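Search this site: Enter keyword Search Go

We use cookies to remember your reading level and to count page visits. Accept / Manage settings

What Happens When a Player Is Sent on Loan?
Filto Young Readers: How Soccer Works
Updated 4/28/25

In professional soccer, a player usually belongs to one club at a time. The player signs a contract, which is a written promise between the player and the club. The club promises to pay the player. The player promises to train and play for that club until the contract ends.

Sometimes, however, a player spends part of a contract playing for a different team. This arrangement is called a loan. It is similar to borrowing a book from a library. The person who borrows the book may read it and take it home, but the library still owns it, and the book must be returned on a certain date.

Of course, a player is a person and cannot be handed over like a book. A loan can take place only when the player agrees to it.

Who takes part in a loan?

The club that holds the player's main contract is called the parent club. The club that receives the player is called the loan club. The player must agree to the move as well. Players often have an agent, a person who helps them understand the papers before they sign. If the player is very young, a parent or guardian will also be asked to read and sign.

The league must then be told about the loan. League officials check that the papers are correct and add the player's name to the loan club's list. Until this has been done, the player may train with the new team but may not play in a league match.

Why would a club lend a player?

The most common reason is practice in real matches. A large club may have two or more good players for the same position, and only one of them can start the game. A young player who sits on the bench every week does not learn as quickly as one who plays. At a smaller club, that player may be chosen for nearly every match.

A player may also go on loan after a long injury. Matches at the loan club help the player become strong and confident again before returning.

Loans can help the loan club too. Perhaps its goalkeeper is hurt, and there is not enough money to buy another one. Borrowing a goalkeeper for a few months costs much less.
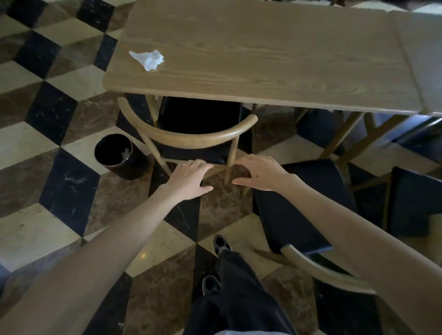 Reading time: 6 minutes

How long does a loan last?

Most loans last for half a season or for a full season. A full-season loan often begins in August and ends when the last match has been played. The dates are written into the agreement so that everyone knows when the player will go back.

Some agreements include a recall clause. A clause is one part of a written agreement. A recall clause allows the parent club to bring the player back early, usually during a certain period in the middle of the season. A parent club might use it if several of its own players were injured at once.

Who pays the player?

A player on loan is still paid. The two clubs decide how to share the cost. Suppose a player earns $525 each week. The parent club might pay $300 of that amount, and the loan club might pay the remaining $225. In other agreements, one club pays all of it. The loan club may also pay the parent club a separate amount of money, called a loan fee.

Can a player play against the parent club?

In many leagues, the answer is no. Imagine that a forward from Vuvetti Athletic is on loan at Tambunan Town, and the two teams are due to meet. If the forward scored, Vuvetti would lose because of its own player. If the forward missed an easy chance, some people might wonder whether it was done on purpose. Keeping the player out of that match is fair to both clubs and to the player.

Rules differ from one competition to another. Some cups allow a loan player to take part if the parent club gives permission in writing.

What is life like for a player on loan?

Going on loan can mean moving to a new town, living in a new home and meeting new teammates. A player may feel excited and homesick in the same week. Parent clubs therefore often appoint a loan manager. This person telephones the player, attends matches and sends reports to the coaches at the parent club.

Frans Van Dijk was a loan manager for over 6 years and now visits schools to talk about his work. "The first thing I asked a young player was never about goals," he explains. "I asked whether they had found somewhere to buy groceries, and whether they knew the way to training."

What happens at the end?

When the loan ends, the player normally returns to the parent club. The coaches then decide whether the player is ready for the first team, should remain with the reserves or would benefit from another loan. If the agreement contains an option to buy, the loan club may keep the player by paying a price that was set at the start.

Words to know

Contract: a written promise between a player and a club.
Parent club: the club that holds the player's main contract.
Loan club: the club where the player plays during the loan.
Recall: to bring a player back before the loan was due to end.
Option to buy: the right to sign the player for an agreed price.

Comments (3)

Afiq Chong
My daughter asked me why her favorite defender was wearing another team's shirt. We read this together and she now wants to know who washes the shirt.

irker_fan
Can a player be on loan at 2 clubs at the same time?

Filto Young Readers
Thank you for your question. A player on loan is normally registered with one club at a time. A player may go to a second club later if the first loan has ended and the rules of the league allow it.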